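Bottles, necks and caps: the questions we get most

Radwa Kettani, Zondano Refills. Last updated 17/04/2026

I love a plain white bottle. It suits any shelf, it takes a label beautifully, and if the neck is a decent threaded one you can put nearly anything on top of it. Most of the questions that come over the counter are about exactly that, so I've gathered them up.

Can I bring any bottle in to be filled?

Nearly any! It needs to be clean, dry inside and have a screw neck. We fill shampoo, dish liquid, laundry liquid and the Tilis hand soap. We can't fill anything that used to hold motor oil, garden spray or pool chemicals, however well you've scrubbed it.

How do I know which cap fits?

Bring the bottle. Two necks can look identical and still be a hair apart, and the thread pitch can differ too. Put the cap on with your fingertips and turn it backwards until you feel it drop, then forwards. If it climbs crooked, it's the wrong cap. There's a tub of odd caps by the scales and you're welcome to rummage (I've lost whole lunch breaks to that tub).

What size should I start with?

500 mL, if you're asking me. It's easy to hold with wet hands and it isn't a nuisance to carry home on the bus. The bigger ones are great for laundry liquid but heavy for small kids at the basin.

Should empties be stored standing up or lying down?

I'm firmly for lying down. A cylinder on its side can't be knocked over, and if you point all the necks the same way you can check the threads for dried soap at a glance. Wedge something against the outside bottle so they don't wander – a rolled tea towel does nicely.

Do I leave the caps on?

Off, until they've aired. Any damp left inside will go musty in a closed bottle. Keep the caps in a jar nearby.

Where do labels stick best on a round bottle?

Round the middle, well below the shoulder. Small labels grip better than big ones, which tend to lift at the corners on a curve. If you want two, put one above the other so you can read both without turning the bottle. I write the contents on one and the fill date on the other. On a bottle kept lying down, roll it so the label faces you.

How do I get the old label glue off?

Cooking oil and bicarb, mixed to a paste. Leave it for 3 hours, then rub with a rag and wash with hot soapy water. I was so pleased the first time I did this that I cleaned every jar in the house.

Do you sell plain white bottles?

Yes, ask for item 1216. The next lot is due in June and you can put your name down now.

Comments

beda_garden: The backwards turn trick for caps! I've been cross-threading them for years.

Marg: Do pump tops go on the 1216? My old one gave up.

Radwa: Hi Marg, they do – you may need to trim the tube a bit. Bring your old pump along and we'll try it on the bottle at the counter.

Căpraru: Put my empties on their sides in the laundry cupboard last night. So much better.

Radwa: Love hearing this! Necks all facing the one way, I hope.

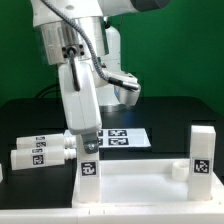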